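Tritcombe adds drawer tasks to remote-control training set

26 Jul 2023

Tritcombe has extended its Nundari manipulation program to cover drawers, the company said in a technical note. Operators guide a single arm by remote control through each task while joint positions, gripper state and camera views are recorded. The recordings are then used to train a control policy called Min.

The new release contains 634 demonstrations across 12 tasks, including opening a drawer, placing an item inside and moving items between a drawer and a cabinet top. Each demonstration is stored with a one-line written instruction. 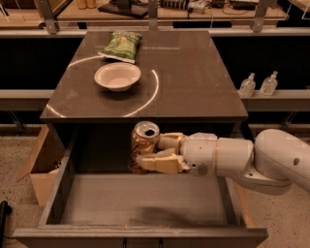 The arm holds a can over the open drawer, with a bowl and a green snack bag on the cabinet top.

Tritcombe said 107 demonstrations were set aside for evaluation. Runs in which the operator dropped an object and picked it up again were kept and labelled separately.

Earlier recordings, made in April, were limited to flat surfaces. Operators now receive a grip-force reading on the hand controller, a change the note credits with fewer crushed packages.

Uranier, which supplies the controller software, will release an update that reduces the logging interval from 125 milliseconds. The new interval was not given.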